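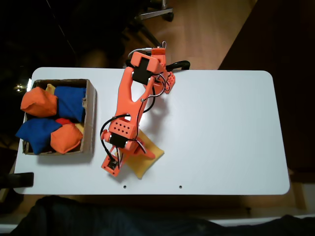

To: shopfloor-automation list
Subject: Re: [shopfloor] packing arms and what to tell the night crew

Replying in line, with most of the original snipped.

> We are a fulfillment outfit of 310 people, and management has signed
> for a trial of small arms at the packing benches. Soft goods mostly.
> The consultants say pickers will be "freed up for higher-value
> tasks." Has anybody on this list seen a higher-value task, and if so
> what does it look like and what does it pay?

I have seen one. It pays the same as the old one and comes with a lanyard.

I'm a line lead at Lustonow, the Sostitz building, where we pack toys, pet stuff and lawn games for other people's labels. We've been at this a year longer than you, so take what follows as a report from slightly farther down the same road, where the potholes are.

First thing. Soft goods are harder than your consultants think. A carton is a carton every time you meet it. A beanbag sags a different way whenever it's put down, and if you pick it up by a corner the filling runs to the other end and it swings. Our people adjust for that without knowing they do it. When we tried to write the motion down for the setup sheet, two packers with a lot of years between them got into a real argument about which finger goes first. Neither had ever thought about it. The sheet now says "grasp bag."

> They want our most experienced packers to do the teaching. Should
> those people be worried?
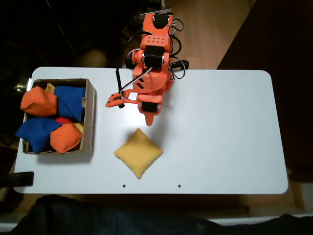 Worried, maybe. Bored, certainly. Teaching means the same pick over and over with small changes: bag square to the bench, bag turned on its point, box nearly full, box nearly empty. Our target for the first item was 400 good picks, and we got those in a week and a half. Then somebody upstairs heard the word "data" at a trade show and the target became 3000. We stopped at 2972 when the shift ended, and you would not believe the emails about the other 28.

What changed for people, as plainly as I can put it:

The packers who taught got no bump in pay for it at first. They do now, but only after they declined, very politely and all at once, to teach the second item. Get this settled before your trial starts. Afterward you're asking for a favor.

The sore wrists went down some. The sore necks went up, from leaning over to see what the gripper is doing. Ask for a bench you can raise.

The talk went away. Two people across a bench will discuss anything. One person beside a machine puts in earbuds. I had no column for this on the review form, so I wrote it in the margin, and the margin did not get scanned.

Head count is the same as of April. I am told this is a success story. I'm also told we aren't replacing the three who left, and these two facts are always given to me in separate meetings.

> Vendor is Van Wijk, running the Tevon software. Any experience?

Tevon yes, Van Wijk no. Tevon is fine. It logs every stop with an operator code, and ours was set up so that a stop counted against whoever was standing closest. People began standing farther away. If you're union, get the wording on that log in front of your steward now, and have them ask who can read it and how long it's kept.

As for what to tell the night crew, I'd tell them whatever is in the contract with the vendor, including the page about staffing targets. Ours had such a page. It was the only one without a picture on it.

I can send our revised teaching-pay language off list if you want it. It's a page and a half and the lawyers only ruined half of it.

-- line lead, packing, Sostitz building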